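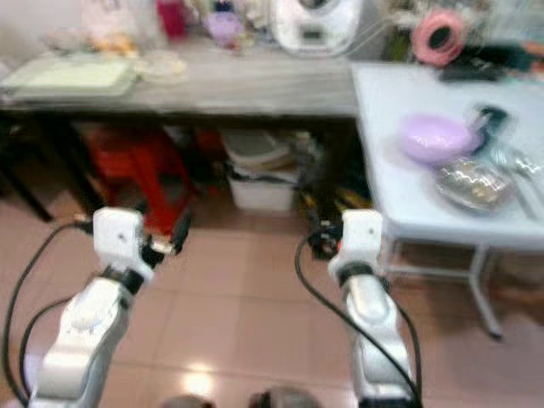 I've had the Ristel on monthly hire since January and I keep getting asked whether it's any good, so I'm finally writing it all down in one place. Short version: I like it far more than I thought I would, I swear at it most evenings, and I'm keeping it for another month. Long version, get the kettle on.

It's made by Horent, it has two arms, and it's meant to help around the home by fetching, lifting, tidying and putting things in bins. You pay 1410 a month, which made me go a bit pale, but that includes delivery, setting up, and somebody coming out to you if it sulks. Ours was set up by a very patient man called Raimo Ikonen, who took his shoes off at the door without being asked and stayed until it could find its own way from the kitchen to the back step.

Setting up

You walk it through the rooms, show it where things belong, and give the places names. That bit is lovely. I called the spot under the worktop "the glory hole" and it has never once queried it. What the booklet doesn't make clear is how much the floor matters. It likes plain tiles and a bit of width. Rugs confuse it (ours has been rolled up behind the sofa for weeks), and it goes through a narrow gap at the speed of someone carrying a full tray of drinks.

Allow two hours for all that. I'd read online that you could do it in a lunch break, and maybe you could in a flat with less stuff in it!

How it sees things

There's a camera up on the head and more on the grippers, and you can look through any of them on your phone. I thought this was a gimmick and now I use it constantly. The head one gives you the whole room but goes smeary when the robot's on the move, so don't expect to read a label with it mid-turn. The gripper ones sit low and show you what's between the fingers, and they're brilliant for under tables. I can check what's heaped on the storage bin without getting down on my knees, cardboard and scrunched-up paper and all, and decide if it's worth sending the thing in.

The fingers themselves are grippy and speckled, and the edges do scuff. Spare ones come in pairs and they click on, so I'm not too bothered.

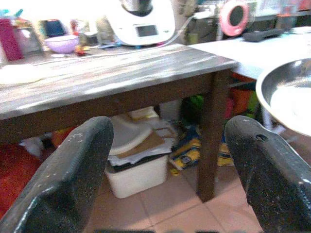

What it's good at

Anything soft or squashy. Tea towels, cushions, carrier bags, my son's endless jumpers. It picks up paper beautifully and it's very gentle with plastic bowls, much gentler than anyone else who lives with me. It's also good at bins, in that you can say "bin" and point it at a heap and then go and have a bath.

It's happy working next to things that are plugged in, too. I did worry about the thin flex that trails across the table from the kitchen gadget, but it goes up and over every time. Slowly! But over.

What it's not so good at

Cutlery. Oh dear. A spoon lying flat on a table might as well be painted on. It'll have a go, slide the spoon to the edge, stop, and ask me for help in that polite little voice. After seven goes at one teaspoon I turned it off and did the washing up myself. Shiny metal bowls make it dither as well. I rang the helpline about that and got Ermira Begović, who was great and told me to change the ceiling bulb for a less harsh one. It's better now, though I wouldn't call it cured.

Clear packaging is the other one. Sometimes it grips the packet and sometimes it grips the air just next to the packet, with total confidence. 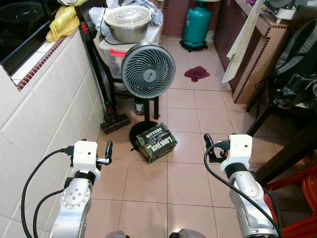
My biggest moan is the cables. Horent make such a fuss about the smooth white arms, and then there's a thick black lead looping out by each gripper, just waiting to snag on a chair leg. In the passage end of the kitchen it's a real squeeze, with cupboards down one side and the rack and the fan on the other. Something like that Long Jack Bitters carton, resting against the base of the fan, is exactly the sort of pick-up where I hover. The box itself is a nice easy shape for it, but the fan pole is right behind and I don't trust the elbows. I've bought some soft cable clips to see if they hold the loops in closer.

Other bits and bobs

It's quieter than my hoover, louder than my fridge. The phone app logs me out every couple of days and I've stopped being cross about it. You can give it a bedtime, and I'd set one, having met it in the hall in the dark.

I did look at the Motaung before I signed up. It's cheaper, but it's only got the one arm, and so much of what I want doing needs one hand to hold and the other to shift. Bin lids, for a start. If you only want things fetched, I'd go for that and save the money.

Would I buy one outright? No, not at the moment. Hiring suits me, and I'd want those leads tucked away first. I'd give it four out of five, and I'll add to this once I've tried the clips and the new fingers.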